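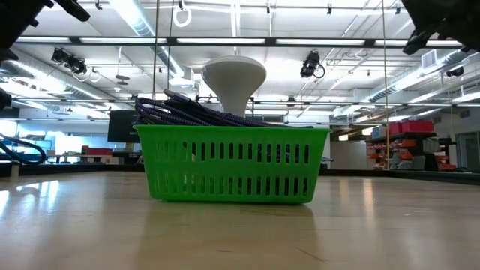

Benedita Salgado

Depth holes on the slotted basket, Fekach planner. The shiny tabletop reflects the basket and the lights, and the cloud comes back with points under the table. Planner then refuses any grasp on the braided cable. I already crop at table height. Exposure is 800. Any ideas?

ojeda_tools
Drop the exposure first – 540 worked for us on polished wood. Then refit the plane every cycle.

Drenico
Disagree. Exposure won't fix a mirror. Mask by color before you build the cloud. Bright green is easy to segment, dark purple and black cable less so.

Benedita Salgado
The color mask loses the cable where it passes in front of the white thing. And the slots show whatever is packed in the basket, so the mask has gaps there too.

ojeda_tools
Then fill the basket from a model and only segment what's above the rim.

Drenico
Fine if the basket never moves. Which build are you on?

Benedita Salgado
2712. Exposure at 540 got rid of most of the points under the table. Cable still fails, trying the rim cutoff next.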